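Teaching by hand, one can at a time

Hello again from the Hirden end of the building! A lot of you wrote back after the last newsletter asking what we do all day when we say we're "collecting demos," so Colin Yeoman told me I had to write it up (thanks, Colin).

The short version is that we do chores at a table. Instead of driving an arm from across the room, you hold a gripper in each hand and do the job yourself, and the recordings go off to train Uvodeck, our two-armed setup. I like it a lot better than the old joystick rig we had in February. My first good session on that one took me 28 tries, and I'm still a bit sore about it! With the hand-held pair I was getting usable runs by lunchtime.

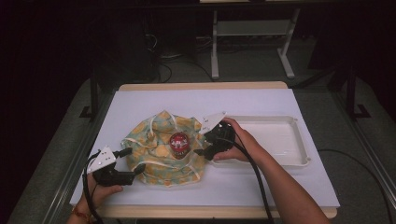
Both grippers in play, with the can, the cloth and the tray on the white board.

The cloth is my favorite part and also the part that drives me up the wall. It never lands the same way, so every run starts out a little different, and that's exactly the kind of variety we're after. A can you can grab pretty much on autopilot. Cloth has folds and edges and those stringy trims, and you catch yourself pinching way too fast, the way you would with your own fingers. Urszula Chmielewska keeps telling me to slow down, and she's right. Her runs are lovely to watch back. Mine look like I'm late for a bus.

We're at 677 recorded runs now, and we do up to 18 in a sitting before swapping over, because your wrists start to complain (mine do, anyway). Next up is a batch of 6 new objects that Urszula has picked out, and she won't tell me what they are until we start.

If you'd like a turn on the grippers, drop me a line and I'll find you a slot. Long sleeves are a pain with the cables, so come in a T-shirt!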